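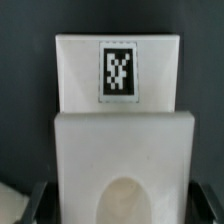 Ticket 2826: Holder tag not reported, cup and tray tags unaffected

Status: Resolved, one follow-up open
Opened by: Beverley Bolger
Assigned to: Chantal Kennedy
Site: Plorkalside, bench room
Kit: Plemen tabletop set (holder, cup, tray, base sheet)
Labels: Clindov matt paper, sheet lot 951
Priority: Normal

Summary

The tag on the back panel of the holder drops out of the position list. The other tags in the set stay listed. The dropout is not constant: with the holder in one position the tag is reported at once, and after the holder has been handled and put back it may be missing altogether. Cup and tray positions are unaffected.

Reported behaviour (Beverley Bolger)

Ran the normal layout check in the morning, everything placed by hand. The list showed the base sheet, the cup and the tray. No entry for the holder. Picked the holder up, pressed the two parts together, put it down again and got an entry. Moved it to the other side of the table and lost it.

Repeated after lunch with the same result. Over the afternoon I logged 378 checks with the holder on the table, and 103 of them had no holder entry. I can't see a pattern by side of table. It fails on the left and on the right.

Things already tried before opening this:

Cleaned the face of the label with a dry cloth. No change.
Restarted the reader. No change.
Reloaded the tag list from the saved copy. No change.
Turned the holder through a quarter turn. Entry came back, then went again on the next placement.

The label has not been replaced. I have one spare from the same sheet and did not want to use it before somebody had looked.

First response (Chantal Kennedy)

Thanks, that is enough to start with. Please don't use the spare yet.

Three checks first. Compare the tag number in the list with the number on the cutting record. Check that the printed size in the settings is the size of the black square and does not include the white margin or the dashed cutting line. Then look at the holder from the front and confirm that the whole of the black border can be seen, all four sides.

The second one catches people with this label stock. The Clindov sheets have a grey dashed outline outside the margin, and it is easy to put the ruler on that instead of on the black. A wrong size gives a wrong distance, though, and should not make the entry vanish, so I would not expect it to be the fault.

Reply (Beverley Bolger)

Number matches. Size in the settings was taken from the black square and agrees with the ruler. I remeasured it twice.

On the border: top, left and right are all there. The bottom side depends on how the front plate is sitting. When the plate has ridden up, its top edge goes over the bottom of the tag.
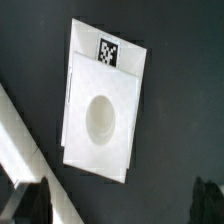

I had not paid attention to this before as the overlap is small and the label looks complete from standing height. You have to get down level with it. Once I knew, I could make the entry come and go by pushing the front plate up and down with a thumb.

It is also easier to do by accident than it sounds. The natural place to pick the holder up is by the front plate, with a fingertip in or near the round recess, and lifting it that way pulls the plate towards the label.

Analysis (Chantal Kennedy)

That would account for it. The reader finds a tag by its outer black square first and looks at the pattern afterwards. If one side of the square is missing there is nothing for it to find, and the tag is skipped without a warning. Losing a thin strip of the border is enough. Losing the lowest row of cells as well makes no further difference, it has already given up.

It also fits the intermittent part of the report. The side of the table has no bearing on it. What changes is the position of the plate after each handling.

Two questions before we alter anything:

1. Is the label at the height given in the kit notes, or lower?
2. Does the front plate have a stop, or is it held only by friction?

Reply (Beverley Bolger)

1. Lower. The notes give a gap of 4 mm between the bottom of the black square and the top edge of the plate when the plate is fully down. I measure 1 mm. Whoever applied it centred the label in the exposed band by eye, including the paper margin, and the margin on this one was cut generously along the bottom.

2. Friction only as far as I can tell. It was a firm fit when the set was new. It now slides if pushed, although it does not fall out when the holder is tipped up.

Comparison with the cup

Chantal asked for the cup to be checked in the same session to rule out the label lot. Cup tags come from lot 951 as well. They were read on every check in the log, with the cup standing on the base sheet, wide end down. 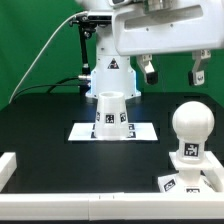

Cup standing on the base sheet, tags around the upper part.

Notes on the cup:

The tags go round the upper part of the wall and nothing on the cup moves relative to them.
The wall is curved, so a tag seen from the side is narrower than one seen from the front. This has not caused a missed entry here. The list only needs one of them.
One tag had a corner starting to lift. Pressed down, no glue added.

Base sheet lies flat with no curl at the corners. If it does start to curl, tape the underside and keep tape off the printed face. The gloss on the tape causes its own problem.

Comparison with the tray

The tray is the better comparison. Its markers sit on fixed parts and there is no loose plate. Beverley checked it at an angle to the table edge and again with the oval part standing in front of it, that being the arrangement most likely to hide something.
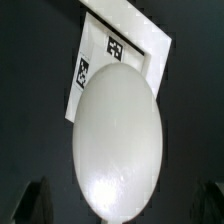
Tray behind the oval part. Both printed markers are clear of it.

Tray entry present on all placements. The oval part carries a strong reflection low down under the bench light, and I asked whether the same could be happening on the labels. Beverley tilted the tray through several angles and the matt labels stayed readable at each. Reflection ruled out for this ticket.

Label lot ruled out also. The cup and tray would have shown it.

Fix applied

Carried out by Beverley Bolger, instructions from Chantal Kennedy.

1. Slide the front plate off the holder and put it to one side, recess up.
2. Warm the label with a hairdryer on low for a short while and peel from a top corner. Do not use a blade on the panel. Scratches under the new label show through as raised lines.
3. Remove the adhesive left behind with a damp cloth and a drop of washing-up liquid. Dry fully.
4. Trim the spare label. Leave a white margin on all four sides of the black square, at least one cell wide. The dashed outline may be cut away or left, it has no effect on reading.
5. Put the plate back and push it down as far as it will go. Mark its top edge on the back panel with a light pencil line.
6. Apply the label with the bottom of the black square 4 mm above the pencil line.
7. Put one layer of thin paper tape on the inside face of the plate, along the left side only, to take up the slack.
8. Rub out the pencil line.

Step 7 took two attempts. The first tape was too thick and the plate would not seat. Ordinary masking tape is too thick — use the low-tack paper sort.

After step 6 the reader still had the old offset between the tag and the centre of the recess, and the holder was listed 3 mm out. Remeasured from the centre of the black square to the centre of the recess and saved under the Plemen profile. Anyone moving a label has to do this again, even when the new one looks to be in the same place.

Retest

Same layout as the original log. Holder placed by hand, picked up by the front plate on purpose each time, then set down in a new position. No missing entries for the rest of the session. The plate was checked against a ruler at the end and had not moved by an amount I could measure.

With the plate forced up by hand as far as the tape allows, the border is still fully exposed and the entry remains.

Notes for the kit sheet

Pick up the holder by the sides of the back panel.
Before a session, push the front plate fully down.
If the holder is missing from the list, look at the bottom edge of its tag from table height before restarting anything.
Set label height from the black square. The paper margin varies with whoever did the cutting.

Open item

The reader gives no message when a known tag is absent. Chantal to ask whether the layout check can list expected tags with a "not found" line. Moved to a separate request.

Spare labels: none left at Plorkalside from lot 951. Beverley has asked for another Clindov sheet, due in October. Until it arrives, don't peel anything that is reading correctly, and that includes the cup tag with the lifted corner.

Closing comment (Beverley Bolger)

Happy for this to be closed. I have put the old label in the kit bag with a cross through it in biro so that it doesn't get stuck on something else.

Ticket closed by Chantal Kennedy, 16:40.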